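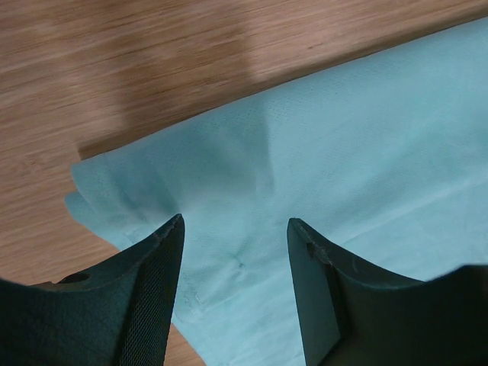 Household > Cleaning & Laundry > Cloths, Rags, Sponges

Thread: Are the disposable blue cloths a scam or am I just cheap

pantryghost
Thu 30 May
Moved to Zularside in the winter and inherited a cupboard of those light blue non-woven cloths from the last tenant. I've been washing them. My sister says you're supposed to throw them out after one use, like some kind of duke. I'm on the fourth wash with most of them and they still pick up a spill. They look like they've been through a divorce, but so does my kitchen. How long do you people keep yours?

mopandcircumstance
One day on the counters, one day on the floor, then the trash. A cloth that lives by the sink for a week is a pet.

gruelty_free
Four washes is nothing. I get 9 out of the Tallby ones if they go in a mesh bag and never see the dryer. The dryer is what kills them. They come out feeling like a cereal box.

mopandcircumstance
Nine washes. In hot water. You've spent more heating the water than the cloth cost.

gruelty_free
They go in with the towels, which I was washing anyway. Do you run a separate load for each sock?

bleachboy_retired
I bought the Darwish case. 3000 cloths. My wife thought it was a typo on the packing slip and so did I for a minute. That was two Novembers ago and we have made no visible dent. The grandkids have built with them. I throw them out after one use and feel nothing.

pantryghost
3000 of them. Where do you even put that?

bleachboy_retired
Under the guest bed. We have fewer guests now.

lintrollerskates
Can we talk about folding, since everyone is so sure about everything? Fold it in half, then in half again, and you get a fresh side every time you turn it. I see people wad the thing into a ball and smear the same jam from one end of the table to the other. Then they say the cloth doesn't work. For a bare wood table I go with the grain, barely damp, and follow with a dry one.
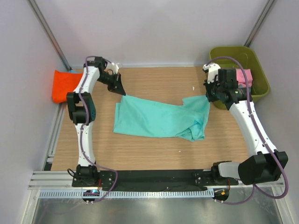

Light wood tabletop, fine horizontal grain.

mopandcircumstance
With the grain is for sanding. For wiping it makes no difference at all. I have wiped in circles for my entire adult life and my table is fine.

lintrollerskates
Your table is fine because it's sealed. Try circles on an oiled one with crumbs on it and get back to me.

gruelty_free
Siding with the folder here. Circles just move the crumbs around so everybody gets a turn.

pantryghost
I came here about washing and now I'm worried about my wrists. Follow-up question: is there a real difference between the blue and the teal? The store in Morkesau only has teal and they want more for it.

bleachboy_retired
Color. The difference is color.

lintrollerskates
Depends on the brand. Some places use the colors to keep bathroom cloths away from kitchen cloths, and I'd do that at home too. But no, teal doesn't clean better. Check the thickness. Pull one out flat by two corners and hold it up to the window. If you can read the neighbor's license plate through it, put it back. 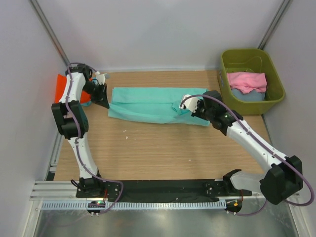 And do it before you pay, if the pack is open. A thin one goes baggy in the middle by the second wash and won't fold square again, and then you're back to wadding it up with the jam people.

mopandcircumstance
You are holding cloths up to the window in a store.

lintrollerskates
I've been asked to stop at one location.

pantryghost
OK, so teal for the bathroom, blue for the kitchen, mesh bag, no dryer. Still don't know about the one-day thing. Mine smell OK?

mopandcircumstance
"Smell OK" with a question mark is your answer.

gruelty_free
Hang them over the faucet overnight. If it's still damp at breakfast the cloth's too thick or your kitchen is.

bleachboy_retired
I can mail you some. I'm serious. Any amount.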